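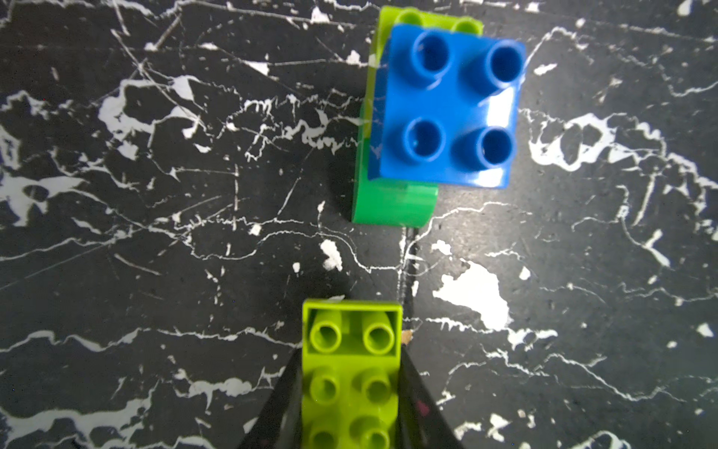

The Operations Office at Povesar has considered the question put to the Susport list in October, namely whether member workshops should plan for machines to take over kit packing, sorting and bench clearing within the present lease period. Our position is that they should not yet do so, though we see good reason to keep testing. The tasks that look simplest on a staffing sheet are often the ones that ask the most of a machine. Consider the placing of one toy brick. A blue brick sits on a green one, and a lime green brick, with studs on two levels, is held between two black fingers a short distance away. A packer would think nothing of the next step. For a machine, the brick must be gripped squarely, its height must be known, and the studs it is meant to meet must be told apart from whatever lies behind them. A black surface crossed with white veins does not make that last part any easier.

For the convenience of members who joined the list after the first exchange, the earlier message is quoted here, with our replies set between its paragraphs.

> The Stenitstead workshop wishes to raise a matter that will affect
> several members. We have 35 benches at which small parts are counted,
> sorted and packed by hand. The same staff also clear and wipe the
> benches, empty the bins and return stray parts to the correct trays.
> We have been told by more than one supplier that this work can now be
> done by machine. We would be grateful to know whether any member has
> found this to be the case.

We have found it to be the case for a narrow part of the work. Counting and dispensing from a hopper has been done well by machine for many years, and we would not advise any member to do it by hand at volume. Picking a known part from a fixed tray is also dependable, provided the tray is loaded the same way each time. The difficulty begins when parts lie where they fell. Stray parts rest on their sides, lean on one another or end up under the edge of a tray, and these are exactly the parts that your staff now collect in the last minutes of a shift.

Between spring and late summer our office ran a bench trial under the working title Ntuli. We recorded 606 attempts to lift a single loose part and set it in the correct tray. Results were good when parts were well apart and poor when they touched. We do not give a success rate here, as the mix of parts changed during the trial and one number would mislead. The full log is open to members on request.

> Our second question concerns assembly. Some of our kits are sent out
> with two or three pieces already joined. A supplier has suggested that
> two arms working together could do this. We do not know whether two
> arms would be twice as useful as one or merely twice as expensive.

The supplier's suggestion is reasonable. Joining parts often calls for one hand to steady and another to press, and a single arm must borrow the table or a clamp for the first of these jobs. Two arms remove the need for the clamp. They also bring a planning problem of their own: each must keep clear of the other while both reach for the same few inches of bench.

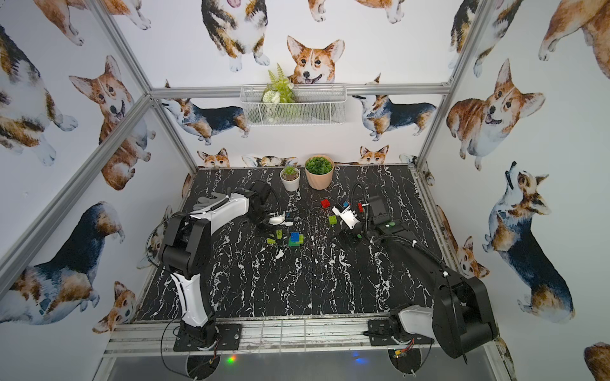

This shared space is where we would ask members to look most closely during any demonstration. With red, green, lime and blue bricks spread over the middle of a tabletop, some in reach of one arm and some nearer the other, a person would decide without effort which hand to use and when to pass a piece across. Please ask the supplier to show that decision being made, with pieces set down by you. Please also ask to see a stack taken apart. Taking apart is seldom shown, and in your case it matters, for a kit that has been joined wrongly must be opened again before it can be packed.

We would add that two arms need a firm mounting, an agreed safe area and a place for their cables. None of these costs appeared in the first two quotations our office received, and all of them appeared in the final invoice. Members renting by the bench should ask their landlord whether fixing plates to the benches is allowed under the lease.

> Finally, we would welcome advice on the household side. Stenitstead
> also runs a staff kitchen and a small residence for trainees. The
> chores there are dishes, laundry and floors. If a machine bought for
> the benches could be put to use there in the evenings, the case for
> buying it would be much easier to make to our board.

We advise strongly against building the case on this point. Floors may be left to the ordinary robot cleaners sold for the purpose, which are cheap and which your board will already know. Dishes and laundry are another matter. An arm bolted to a bench cannot be carried to a sink, and the methods that work for small hard parts do not carry over well to wet plates or soft cloth. We have seen folding done on video and have no reason to doubt it — but we have not seen it done on a mixed basket, at a pace a trainee would accept, with no one standing by.

The office therefore makes the following recommendations to members.

Keep hand packing for any line with fewer than 1,000 kits a month. Below that volume our own costs did not favor a machine on any bench we studied.

Where a trial is wanted, limit it to one bench and one family of parts, and let it run for at least 10 weeks. The first weeks are taken up by setting up and tell you very little.

Use your own parts and your own bench surface from the first day. Plain mats and bright lamps improve results, and if you intend to use them in daily work they should be part of the trial. Otherwise they should be left out.

Write down each time a member of staff steps in, however briefly. In our log these moments were at first left unrecorded, and the early Ntuli results looked better than they were.

Members who have run trials of their own are asked to send their findings to the list before the next quarterly notice, including findings that were disappointing. We would be particularly glad to hear from any workshop that has tried joined parts with two arms. Requests for the Ntuli log should be sent to the office address with the word "log" in the subject line.

Operations Office
Povesar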